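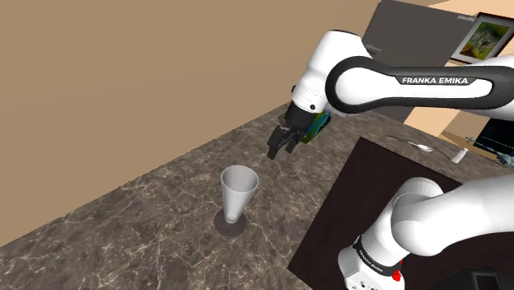
Kitchen counter and robot arm, computer rendering

Fire safety in the kitchen: tips for every day

Written by Balakrishnan Iyer for the residents' page of Zallar Court
Updated November 2021

In our building there are 18 apartments on each floor, and all the kitchens are small. When something burns in one of them, the smell is in the corridor after a few minutes. I collected these tips for the neighbors, first on one sheet of paper and now on this page, which is already too long. I am not a fireman. I worked for many years in a hotel kitchen, and most of what I know I learned there from the chef, who was a very strict person.

Oil and fat

Oil gives you a warning before it burns. First it becomes thin and moves fast in the pan, then it begins to smoke. If you see smoke, turn off the heat and wait. Do not carry the pan anywhere.

If the oil is already burning, turn off the burner when you can reach the knob safely, and slide a metal lid over the pan. Slide it from the side, holding it a little in front of you like a shield. Dropping it from above makes the air push the flame toward your hand. Leave the lid on until the pan is completely cold. Many people lift it after one minute to look, and the fire comes back.

Never use water. The water goes under the oil, becomes steam in one moment and throws the burning oil around the kitchen. A wet towel is also water. Flour and sugar are not a help either, they can burn very strongly. Baking soda works on a very small fire, but you need a lot of it, and in most kitchens the box is half empty and behind the rice.

If the fire does not go out with the lid, or if it is already at the cabinet, leave the apartment, close the door behind you and call 911 from outside.

For deep frying I use a tall pot and fill it only to one third. Frozen food has ice on it, so I shake it over the sink before it goes into the oil. I put it in with a long spoon, a few pieces at a time.

Where the lid should be

When you fry, take out the lid before you turn on the burner and put it beside the stove. I have seen kitchens where the lids are in the cabinet above the stove, so a person must reach over the flames to get one. Please look at your own cabinet this evening.

The same is true for spices, cereal and cookies. Whatever you or your children like to take while something is cooking should not be stored above the burners.

Things near the stove

Keep paper towels, wooden spoons, bread bags and mail away from the burners. On a flat glass stove there is another problem. It looks like a table, so people use it like a table. A neighbor put her grocery bag on it and touched the knob with her hip when she turned. She was lucky, only the bag melted, but it took a long time to scrape the glass clean.

Curtains next to the stove should be short, or tied back, or you can live without them. Sleeves also. I roll mine above the elbow. A loose robe is the worst thing to wear when you make eggs in the morning.

The oven

Look inside before you preheat. I keep two baking sheets there, and my wife sometimes adds a plastic cutting board that has no other place.

If food is burning in the oven, keep the door closed and turn off the heat. With no fresh air, the fire usually dies by itself. Wait until the oven is cool, then clean it. Old fat on the bottom of the oven is what will smoke the next time, so it is good to wipe it when it is new and still soft. For the microwave it is the same rule: door closed, turn it off or unplug it if you can do it safely.

Do not warm the room with the oven. Some of us did this when the heating was broken last winter. With a gas oven it is dangerous also for the air that you breathe.

The hood and the filter

The metal filter in the hood collects fat. In our kitchens you push the small handle back and it comes down. I wash mine once a month in the sink, in very hot water with dish soap and a spoon of washing soda. After a good soak I brush it gently and let it dry standing up. It must be fully dry when you put it back.

If your hood is the Tusik model with the paper filter, the paper cannot be washed. Change it when it is yellow. The old paper is full of fat and is very easy to burn.

Plugs and counter appliances

Our kitchen outlets are on one ordinary 15 amp circuit, and this means no more than 1,800 watts at the same time. I added the numbers from the labels of my kettle and my toaster oven and got 2,550 watts. So I boil the water first and toast the bread after. If your breaker goes off every morning, it is telling you the same thing, and a bigger breaker is not the answer.

Plug a kettle or a toaster directly in the wall. Extension cords and power strips are not made for appliances that heat. If a plug is warm after you use it, or the outlet has a brown mark, stop using it and tell the building manager, Balakrishnan Marar. (We have the same first name, so please write the full name on your note. I received two of his letters already.)

Empty the crumbs from the toaster every week. Unplug it first and let it get cold. Most have a tray on the bottom that slides out, and I used mine for three years before I found it.

Smoke alarm

Press the test button once a month. If your alarm uses a changeable battery, put in a new one every year. I do it in July, when we come back from my sister's house, and I write the date on the battery with a marker. The alarm itself should be changed after ten years. The date is on the back side, so you must take it down to read it.

If the alarm makes noise each time you cook, do not take out the battery. Open the window, use the hood, or press the hush button. If this does not help, the alarm is maybe too close to the stove. It is better to have it 10 feet away or more. Mr. Marar can move it for you.

Fire extinguisher

Hang it near the door of the kitchen and far from the stove. You want to have the exit at your back when you are using it. For a home kitchen, look for one marked ABC or BC. Check that the needle is in the green part and the pin is in its place.

To use it, pull the pin, aim low, squeeze the handle and move it from side to side. With a pan of burning oil, stand well back, because a strong jet from close can splash the oil. The lid is still my first choice for a pan.

The hardware store on Amin Street sells extinguishers, and also the Zusten fire blanket. I have the blanket on a hook near the light switch. You pull the two tapes down and it opens. Read the paper that comes with it before you hang it, and show the children where it is but tell them it is for adults.

Before you leave the kitchen

Stay in the kitchen when you fry or use the grill. For soup or beans you can sit in the other room, but take a timer with you. I carry a wooden spoon in my hand when I go to answer the door or the phone. It looks a little silly, but with a spoon in the hand it is difficult to forget the pot.

At night I touch each knob, all 4, and say "off" for each one. My daughter laughs at this.

If you are very tired, or you have taken a medicine that makes you sleepy, eat something cold.

Corrections and more tips you can put in my mailbox, number 816. The next page will be on clothes dryers and lint, when I have finished cleaning my own.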